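Wiping down a bathroom with a home robot: what we changed after a bad wipe

Kiltwood household tips - cleaning and laundry
Updated 7th June

We have run a Druvarus arm in the upstairs bathroom since April. It does the counter and the rim of the basin most mornings and it does them well enough. Then one morning it pulled a cloth through the gap between its fingers, lost its grip setting and kept closing. The motor cut out after a while, the cloth was ruined, and a bottle of contact lens solution went on the floor. No one was hurt. These are the tips that came out of it, with help from Gøran Sandberg, who repairs these arms, and from Murdo Moffat, who wrote in about the same fault on his own machine.

Stop it first, then look

If the arm is holding something and will not let go, press the stop button before you touch the cloth. Do not tug. A stuck grip can open all at once, and your hand will be right beside it. On ours the stop button is on the base and the fingers stay shut when it is pressed. That is normal. Wait for the light to go off, switch off at the wall, and turn the release screw by hand.

Keep children out of the room until you have finished. Ours now has a hook on the outside of the door with a card that says ARM OFF on one side and ARM ON on the other.

Check the cloth before you blame the machine

Fluffy cloths clean well, but long pile is what causes most of the snagging. Loops work their way into any gap, and once a few are caught the fingers cannot tell cloth from counter. Gøran says he picks lint out of finger joints more often than he replaces parts.

Cut off sewn-in labels and hanging loops. Trim pulled threads with nail scissors and do not pull them. Fold the cloth once so that a fold hangs over the finger and the loose edge faces away from the joint. If you use a thick one, set the grip to soft. The standard setting on ours is 400, which is meant for sponges, and the top setting is 1000. The soft one for fleece is 89. I had left it on 400 for weeks.

Wash the cloths without fabric softener, and keep them apart from anything that sheds.

Clear the back of the counter

The bottle fell because it was standing in the path of the arm. We now treat the counter as two areas. The open part beside the basin belongs to the arm. Anything that has to stay out goes right at the back, in a tray if possible.

Sachets and thin packets are worse than bottles. They are light, they slide, and the edge of a cloth will drag one into the basin. Flat packets should go inside the tray or in a drawer. Hair dryer cords are the other thing to watch. A curly cord hangs lower than you think when the dryer has been put back in a hurry, so hang it up properly before you start a run.

Grip and counter, upstairs bathroom:
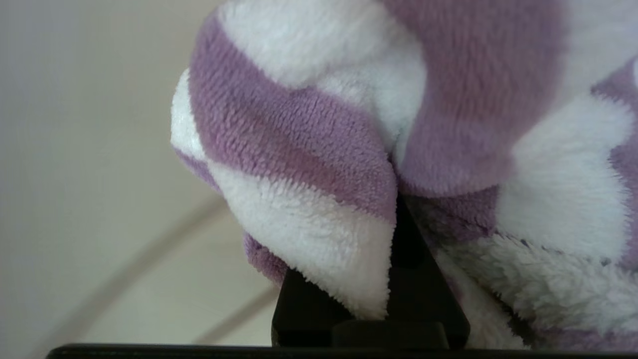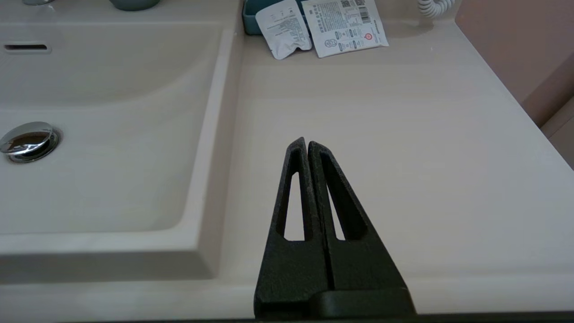 Look over the fingers once a week

Do this with the power off. Run a dry toothbrush down the inside of each finger and along the block where they join. Hold a torch behind them and look for fibres. Tweezers will get most of them out. For the rest, a strip of sticky tape pressed on and lifted off works better than a damp cloth.

Close the fingers by hand and see if the tips meet evenly. If one sits forward of the other, or if you feel a click, leave the arm off until it has been seen to. Murdo carried on using his with a click in it and ended up paying for 2 new fingers and a motor.

Mind the chrome

Our arm has always been a bit rough round the plug. If yours presses hard there, mark the area as a no-go zone in the settings and do it yourself. Check the tap as well. We use Moen taps downstairs, and a finger left a small scratch on one of them before we lowered the speed.

After a fault

Run the arm empty before giving it a cloth again. Watch a full open and close from the doorway. Then try it with an old flat tea towel, and go back to fleece last.

Write down the error code. Ours was gone from the screen once the power had been off, and the Pumley help line asked for it straight away. They will also want the grip setting, the speed, and what the arm was holding when it stopped.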